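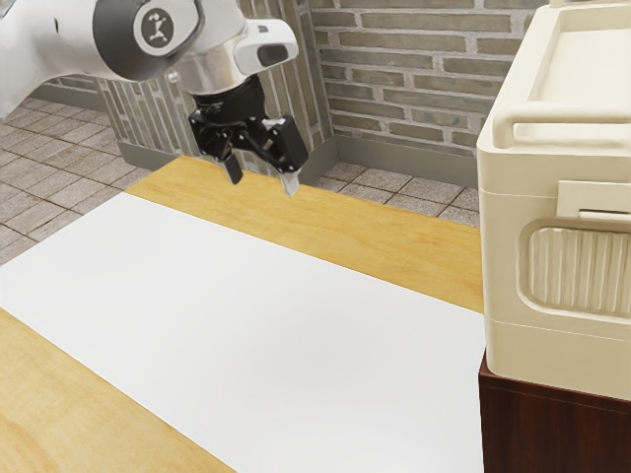
4.2 Course completion and shift scheduling

We compared completion records from two hotel groups, Samura and Vukance, which moved their front desk and housekeeping staff onto the Parri training platform in February. Both groups assigned the same food safety and guest service courses. Samura let staff take lessons at any time. Vukance blocked out 50 minutes of paid time per week on each employee's schedule, most often on Sunday after checkout.

Of the 532 employees enrolled, 255 worked for Samura and the rest for Vukance. Records were exported from Parri and matched to shift data by employee number. Employees who left before the second course opened were kept in the sample and counted as not complete.

Figure 4. Courses completed per employee by week, for both hotel groups. Weeks with a public holiday are shaded.

As Figure 4 shows, the two groups were close during the first three weeks. After that, completion at Vukance rose at a steady rate, while completion at Samura slowed and then picked up again near the deadline. At Vukance, 216 employees finished both courses. Night staff finished later than day staff in both groups, and the gap was wider at Samura.

Quiz scores did not differ much between the groups. Supervisors at Samura told us that staff often opened lessons on their phones between tasks and left them unfinished - the Parri logs show many sessions of this kind, mainly in housekeeping. We did not have session logs for the Evgate property, which joined Samura partway through the study and is left out of the figure.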